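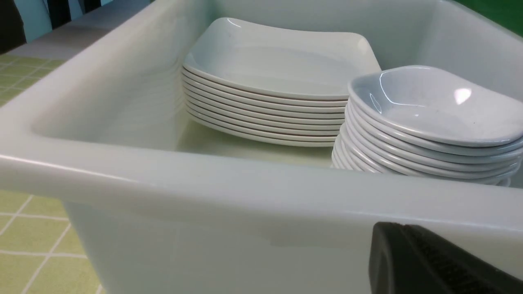
Stacks of white dishware in a white basin.

Guides / Wall Software / Topo Database

Section 4: Importing Route Grades
By Margareta Ilie, May

Mudgate stores every route with one native grade and any number of converted grades. Set the native scale before importing. It cannot be changed once routes are attached to a sector.

1. Open Skunora and select Sectors > Import.
2. Choose the route file. The limit is 310 routes per file — split larger crags by sector.
3. Under Native Scale, select the scale used by the first ascensionist or the printed guide.
4. Map the columns. Route name, grade and length are required. Pitch count defaults to 1.
5. Click Check File. Rows with an unreadable grade are marked in red.
6. Correct the marked rows, then click Import.

NOTE: Slash grades (6b/6b+) are saved as the lower grade with a flag. To show both, turn on Display option 17.

CAUTION: Do not convert bouldering grades with the route table. The two scales share symbols and the importer will not warn you.

Error 41 means the file has no header row. Add one and repeat from step 2.

Conversion tables checked by Dulce Varela. Manual part no. 3055.

Contact support | Back to top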